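Stetsiuk Hard Wax Oil for tabletops: six months in

Reviewed by Orysia Vasylenko, 08/04/2020

I don't trust anything that says "one coat" on the can. Stetsiuk says it three times, twice on the label and once on the lid. I bought the 1000 ml can anyway, because Skedine had stopped selling the varnish I normally use and I had a softwood table to redo before the family came in July.

Pine is where most finishes get found out. It drinks unevenly, it dents if you look at it, and any oil with color in it turns the grain to zebra stripes. So this is a review of the clear version on pine only. If you have oak, read someone else.

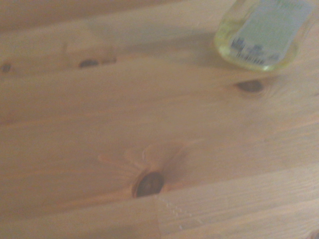 Pine boards, with one plank a shade darker than the rest.

What the can promises

Full protection after one coat, dry to the touch overnight, no sanding between coats (why mention it, if you only need one?), and resistance to water, coffee and alcohol. There is also a line about "breathing with the wood" that I have read on every oil I ever bought and still can't get anyone to explain.

Putting it on

It goes on fine. I used the cheap white pad that Amport sells and it left no lint, which was a nice surprise. Working time is short, though. By the time I reached the far end of the table, the first end had gone tacky, and wiping off the extra turned into scrubbing. Next time I would do one board at a time and ignore the drawing on the label.

One coat was not enough. I could feel dry patches around every knot the next morning. Two coats got me an even surface, and at that rate the price stops looking so clever.
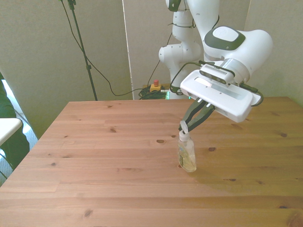
Water rings are the reason I bother with any finish at all, and they are where I expected this one to fail. My test is dull: a wet glass, left overnight, wiped in the morning. After two coats I got no ring. After one coat, on a scrap, I got a faint one that never left. Wide glasses are the easy case, too. A small plastic bottle standing upright on pine, like the clear one here, puts its damp on a much smaller patch, and a cold one left there through lunch did mark my table near the edge. It sanded out.

Hryhorii Koval, who runs the finishing class at Kodetdale, thinks I wiped off too much. He may be right. The label gives no hint of how much is too much.

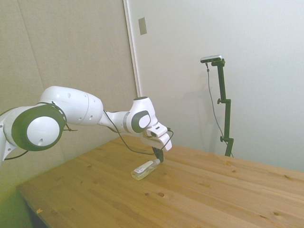 Scratches and dents

No oil will stop pine from denting, and I don't blame this one. Scratches are easy to touch up with a rag and a dab from the can. The touched-up spots stay shinier than the rest for a week or so and then settle down.

The color has warmed a little. "Clear" on the label should say "slightly yellow."
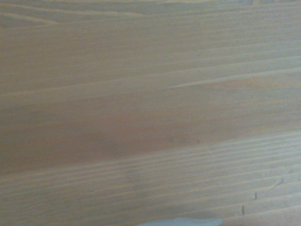

Should you buy it?

If you were going to put on two coats anyway, yes, it's a decent oil with a low smell. I paid 441 for the big can, more than I have paid for any oil before, and I wouldn't pay it again for a table that gets this much use. Get the small can first and try it on the underside.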